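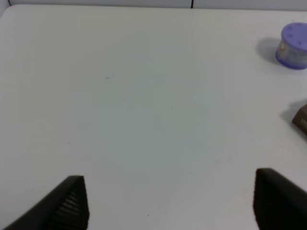 White tabletop with a few specks, with a lidded container and a box at the right.

Brivdale Workshop Notes: Cleaning a Matte White Tabletop

Updated Saturday, August 31, 2024

Matte white surfaces show specks that a gloss top would hide under reflections. The procedure applies to sealed tops only. Oiled or waxed surfaces need a different cleaner.

You need two microfiber cloths, mild dish soap, lukewarm water and a plastic scraper.

1. Move small items to one side. Containers and boxes can stay on the table while the other half is cleaned.

2. Brush off dry debris with a dry cloth. Work from the back edge toward the front. Do not press down, as trapped grit leaves shiny tracks in a matte finish.

3. Mix 2 drops of soap into a cup of water. Dampen the first cloth and wring it out well.

4. Wipe in straight, overlapping passes. Rinse the cloth after every 6 passes.

5. Check for remaining dark dots with your eyes close to table height. Hold the damp cloth on each one for a minute, then lift it with the scraper held flat.

6. Dry with the second cloth, including any seam where the top meets a wall.

7. Shift the items across and repeat on the other half.

Do not use melamine sponges or scouring powder. Both polish the finish unevenly.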